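News > Stage > Autumn newsletter

We use cookies to remember your seat preferences and to see which pages are read. Carry on browsing if you're happy with that, or change your settings at any time.

The Isitz comes back to the Ullent Playhouse

Well, it's settled at last, and those of you who have been stopping us in the foyer to ask can stop being so patient. "The Isitz Line" is coming home. The play that opened our little studio space 30 years ago, on a set made largely from borrowed doors, will return this December on the main stage, in a new production shared with our friends at the Rerkton Theatre. It will play here first and then go up the road to them in the new year.

For anyone who came to Ullent more recently (and we're always glad when you do), the play follows one night on a sleeper train that has been stopped by snow just short of the border. The passengers don't know each other when the first act begins, and by the end of it most of them wish they still didn't. There's a piano accordion, a very long card game and a quarrel about a window that some of our regulars can still quote from memory. It was meant to run for a fortnight. It ran until the spring, and we had to turn the wardrobe store into a second bar.

The new version keeps nearly every word of the old one. A short scene in the luggage van, dropped before the first opening night, has been put back, and having heard it read aloud we can't think why it ever went. The running time creeps up a little, but there will still be an interval, and you should still make the last bus if you don't linger over your coat.

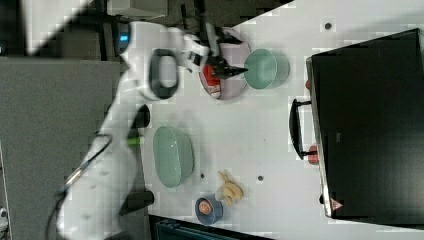 The small bowls and the pink plate.

What will be different is the size of the thing. The studio held so few people that the front row could rest their programmes on the edge of the stage, and many did. This time the carriage will be built at full length and will turn, slowly, so that you see the corridor side for part of the evening and the compartments for the rest. Our workshop has been drawing and redrawing it since the summer. The first drawing was too long for the building by the width of a fire exit, so a compartment has been lost, and the passengers who lived in it have moved in with their neighbours, much as they would on a real train.

The music is being looked after by Leka, the five-piece band many of you heard at our midsummer evening in the yard. They'll be on stage throughout, tucked into the guard's end of the carriage, and they've written new songs for the wait in the second act, where the original had a gramophone and a great deal of silence. We did worry about losing the silence. Having sat in on a rehearsal we can tell you there's plenty of it left, and it's rather lovely when it comes.
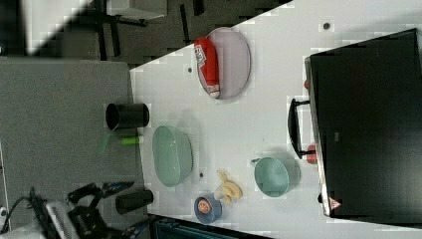
Now to tickets, where we'd ask you to read slowly, as the arrangements aren't quite what you're used to. Friends of the Playhouse can book from ten o'clock on Tuesday morning, in person or by telephone. Booking opens to everybody else a week later, at the same hour. You can have up to 2 tickets at the Friends' price for each membership, and as many as you like at the ordinary price after that. If you have a paper voucher from last season, please bring it to the counter, as the telephone line can't take those.

We mention all this because we expect a rush. When we asked in the spring which of our old plays you'd most like to see again, 3,603 of you wrote back, which is a very large pile of cards for a town of this size, and "The Isitz Line" was well ahead from the first morning's post. (A handful of further cards arrived after we'd finished, including one sent from a lighthouse, and brought the total to 3,609. They made no difference to the result but we enjoyed them very much.) Several of you remembered lines that aren't in the play at all. One reader was certain there had been a live goat. There wasn't, and there won't be this time either, though we've been asked about it twice since by people who sounded hopeful.

Casting is nearly complete. We're holding back the full list until everyone has signed, but we can say that the company will be split between players you know from our own stage and players from Rerkton, and that the conductor will once again be played by a woman, as in the original. Understudies will have a matinee of their own during the run. Seats for that one will be cheaper, and in our experience it's often the best afternoon of the lot.

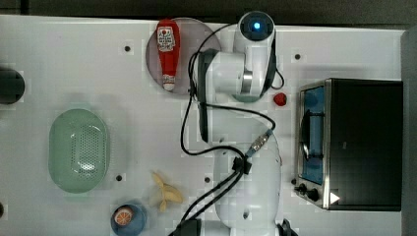 A few smaller matters while we have you. The captioned performance and the relaxed performance will both fall in the second week, and the box office will happily talk you through where to sit for either. There'll be a touch tour of the carriage before the captioned show, lasting around half an hour, and you'll need to put your name down for it as the corridor is narrow. The revolve will be switched off while you're aboard.

If you worked on the first production in any way at all, on stage or behind it or on the tea urn, do please get in touch. We'd like to put up a display in the upstairs foyer and we have almost nothing — one poster with a corner missing, a prompt book, and a brown felt hat that might belong to another play entirely. Programmes, snapshots, ticket stubs and letters would all be welcome. We'll copy them and send them straight back, and if you'd sooner come in and tell us your memories over a cup of tea, the office upstairs is open every weekday afternoon until five.

The bar will be serving plum dumplings during the run, as it did the first time. You can order them for the interval when you arrive.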